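## 3. Checking the gripper in a lived-in room

By now you should have the arm powered, the Uibo service page open on your laptop, and the wrist camera showing a live view. Take your time here - a furnished living room asks more of the wrist than a bare test bay does.

1. Set the arm to Hold and bring the wrist view up full size.
2. Look at the two fingers. They should sit as mirror images of each other, with the housing showing between them at the bottom.
3. Pan slowly toward the windows and let the exposure settle before you save the view.
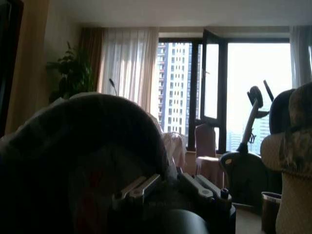 *Wrist view toward the window wall, both fingers showing.*

**Note:** Sheer curtains let through a good deal of daylight. If you set up in the morning, please save a second view later in the day, and your future self will thank you!

4. Turn the wrist toward the nearest table and look over the finger brackets and their bolt heads on screen. If a bracket looks crooked, go back to section 2 before moving anything. 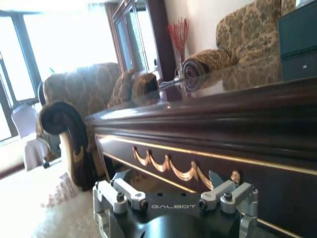 *2 min read*

5. Mark any polished tabletop as Reflective in the room map. A shiny top can mirror an armchair or a vase quite convincingly, and the depth reading may drop away underneath it.
6. Draw a keep-out zone over glass and over any trim hanging from a table edge.

**Caution:** Keep hands clear of the fingers whenever Hold is off. Press Stop first, then reach in.

If the page shows code 2838, restart the wrist camera and repeat steps 1 to 3. Should it come back after 3 tries, write to Dorottya Bodnár at Sakulel and attach your saved views.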